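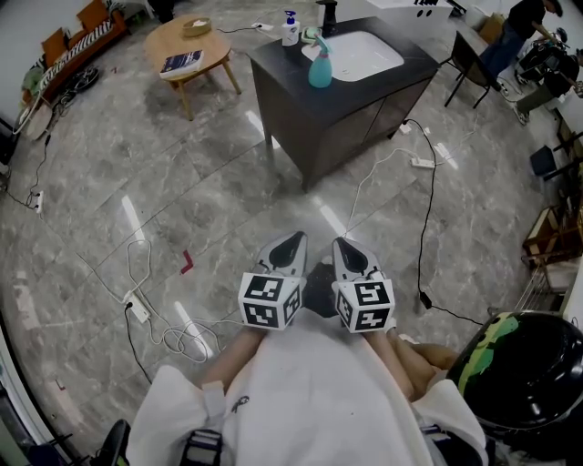 December 25, 2019

Spent most of the day on the lounge and washstand corner at Stokwood and it was a ripper session, even with the holiday. Pulled up the floor plan first and compared it with what's really there. The grey marble tile looks fantastic with the veining, much better than the drab stuff we had at Grusbridge, but it throws back every ceiling light. Must remember that when we choose the next lot of globes. Something softer, maybe the Tolentino ones.

Washstand: dark wood cabinet, black benchtop, white rectangular basin, black tap. Love this combination! The black tap against the white basin is the best call we made all year. Benchtop is staying as is - blue-topped pump bottle, teal spray bottle, little green dish. I was tempted to clear it off but it makes the corner feel lived in, and the colours are a treat against the black.

Lounge end: brown leather sofa with the zebra-stripe blanket over it. I argued against the zebra in June and I was dead wrong, it lifts the whole wall. Round coffee table in light wood, with the dark blue book and the woven basket on top. The round woven piece off to the side picks up the basket nicely. Shoes or whatever they are by the sofa need a rack, low one, nothing taller than 400 mm or it'll fight with the sofa arm.

Power is the messy bit. White power strips on the floor, one of them right beside the cabinet, and a proper tangle of white cable. Too close to a basin for my liking. Plan:
- get the strips up off the tiles, starting with the one at the cabinet
- white trunking along the skirting, 16 mm should do it
- black leads bundled separately from the white
- no cable across the walkway from the basin side

Priced the trunking and clips from Didier at $157, happy with that. Job number is 2868, put it on the order this time.

Virgilio Policarpio has the good drill. Ask him for it, plus the tile bits - I'm not going near that marble with the old ones.

Red tape on the floor stays put until the trunking is in. Rack measurements next, then on to the globes.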